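# Bring back the slow, nerdy holiday

January 2021 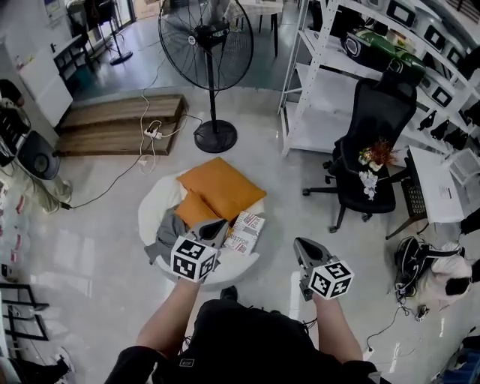 *Orange pillows on a round white cushion, reading season sorted.*

I have a theory that the best nerd holiday of the year is the flat bit after New Year's, when the tree is shedding, the specials have all been rerun and there's a pile of half-started stuff on the shelf. I want to make a case for it, because I've just had the best one of my life and I'm still buzzing.

It started with Trinditz. If you haven't run into it, Trinditz is a tile game with a rule book of 40 pages and a map you draw yourselves as you go, and it had been on our shelf in its shrink wrap since the December before last. We'd always said we'd save it for a proper weekend with the whole gang. Well, there was no gang this winter, just the two of us and a kitchen table, so we cracked it open and played the two-player version every night for a week. It's brilliant! The first game took us up to 30 minutes just to set up (I kept mixing up the harbour tiles and the river tiles, which really are nearly the same colour), and by the fourth we had favourite corners of the map and grudges about them.

And that's my argument, really. We nerds are wonderful at getting excited about the next thing. We'll pre-order, count down, watch the trailer again with the sound up, and then the thing comes and we give it one evening. I've done it with comics, with box sets, with an entire painting kit. I don't think it's a moral failing, and I like a launch day as much as anyone. But there's so much fun sitting in the stuff we already own, and we race right past it.

Take Musness, the old space serial. I'd seen the famous episodes, the ones everyone quotes. This year I started at the beginning and watched in order, wobbly sets and all, and the middle seasons are a treasure. There's a whole run on the ice moon of Lumanlan where hardly anything happens except people arguing over a heating schedule, and I'd put it up against any finale you care to name. You'd never find it from a "best of" list — you have to wander in.

Some friends tell me this is just being cheap with a nicer label. Fair enough, it did save me money. I'd still have bought the new Studer anthology if I'd found a copy, and I'll grab one when it's back in stock.

But try it before the new releases start rolling in again. Pick the thing you've been saving for a special occasion and give it a week, phone in another room, snacks within reach. We're starting the advanced map tonight, and I've already called dibs on the harbour.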